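Bringing Restaurant Flavors Home From Your Trip

If you came back from Pitelow dreaming of that smoky broth (we certainly did!), you can get pretty close in your own kitchen with a bit of patience. Toast the dried mushrooms in a dry pan first, then let them soak in cold water overnight in the fridge. Warm the pot slowly and keep it under a simmer for 52 minutes, then strain it twice through a clean cloth. Jars of chili paste from the Brarkance market travel well in a rolled-up sweater, and once opened they want the coldest shelf you have. 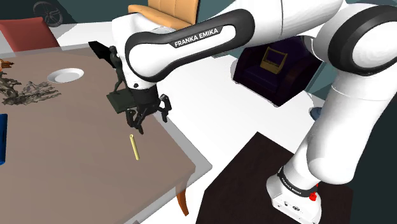 Robotic arm over a brown tabletop

Leftover broth freezes nicely in ice cube trays, so make plenty!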